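Lounge and Soft Furnishings Gallery
Sodumbridge Residents' Centre

Home > Our rooms > The Ustley Lounge > Gallery

Page last updated 21 June 2022

The Ustley Lounge is the larger of the two sitting rooms at the Sodumbridge Residents' Centre and is open to all registered members and their guests. It was refurnished in May with the support of the Sindulo Fund, following a consultation to which 311 members replied. Comfort was the matter raised most often, followed by warmth underfoot and the wish for a room that looked less like a waiting area.

The gallery on this page is intended for members who have not yet visited the lounge and for groups considering a booking. It should be read alongside the Conditions of Use, which are available from the front desk in standard and large print. Enquiries about other rooms should be made through the bookings page.

Colour and general arrangement

The colours were chosen from a short list displayed in the entrance hall. Members preferred a pale seat with stronger colour in the cushions, so that the cushions could be changed in later years without replacing the larger pieces. Curtains and lampshades remain as they were and will be reviewed when funds allow. 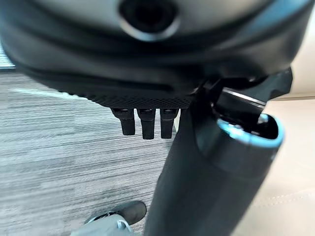 Floor coverings were the subject of a good deal of comment during the consultation, and the Centre has kept to its policy of using dark, hard-wearing colours in the walkways and lighter ones where people sit. Members are asked to report scuffs or loose parts on any item at the front desk, and not to attempt repairs themselves.

Furniture may be moved by staff only. A plan showing the approved layout is kept inside the door. Groups requiring a different layout should say so when booking, and should allow 10 minutes at each end of their session for the room to be set out and put back.

Seating

The sofa is the principal piece in the room. It is beige, with broad padded seats and a carpet of grey stripes at its foot. The Centre's previous seating was low and difficult to rise from, and several members had stopped using the lounge for that reason. Seat height and firmness were therefore given more weight than appearance in the final choice, although the two have proved easier to reconcile than was expected. 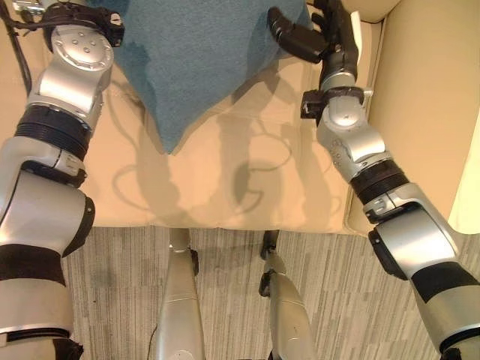 Members who find the seat too deep may ask for an additional back cushion. A small number are held in the cupboard beside the serving hatch. They should be returned to the cupboard after use, with the covers fastened, and should not be placed on the floor.

The following points are drawn from the Conditions of Use and apply at all times:

Outdoor coats are to be hung in the lobby and not laid over the seats.
Hot drinks are permitted at the side tables. Lids are available at the hatch.
Newspapers should be kept off the pale upholstery, as the ink can transfer.
Spills should be blotted with a clean, dry cloth and reported straight away. Cleaning products brought from home must not be used.
Throws and towels belonging to the lounge are not to be taken to other rooms.

The upholstery is vacuumed each morning with a soft brush head and wiped down once a fortnight. Textiles that can be washed are collected by Gatti Laundry Services and returned within the week. During that time the lounge may look a little bare, and members are thanked for their patience.

Cushions and finishing touches

Cushions are set out at the start of each day. The approved arrangement places teal-blue and light grey together, with the light grey cushion upright against the back. Staff shake each cushion by two opposite corners before it is put down, which keeps the filling even and prevents the covers from twisting.

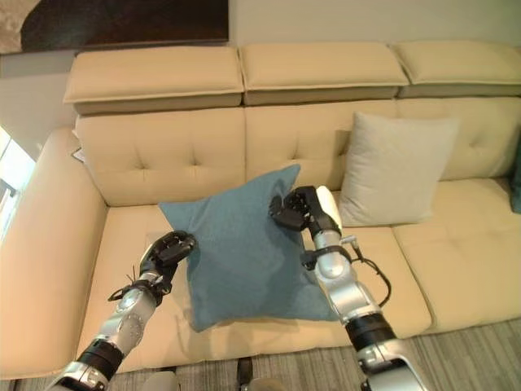 A cushion that has lost its shape should be handed in at the desk. Covers are inspected monthly for worn seams, and those that cannot be mended are withdrawn. The Centre holds a modest stock of replacements in both colours, bought at the same time as the originals in order to avoid a mismatch between dye lots.

Some 400 pounds of the grant was set aside for cushions, throws and spare covers. A further 1000 pounds has been reserved for maintenance of the seating, including professional cleaning and the repair of any tufting that works loose. Neither sum may be spent on other rooms. A statement of expenditure will be displayed in the entrance hall at the end of the financial year.

Several members have asked whether they may donate cushions or blankets of their own making. Such offers are warmly received. Items must carry a fire safety label before they can be used in a public room, and handmade pieces without one can be shown in the display cabinet on the landing instead.

Using the lounge

The lounge opens with the building and closes half an hour before it, so that the seating can be tidied and the carpet swept. Children are welcome when accompanied. Shoes must be kept off the seats. Assistance dogs are admitted to all parts of the room, and a water bowl is available on request.

Group bookings are accepted for mornings only. Afternoons are kept free for members who wish to drop in without notice. Booking forms may be collected at the front desk or requested by post.

Related pages: Conditions of Use | Booking a room | Access and parking | Comments and suggestions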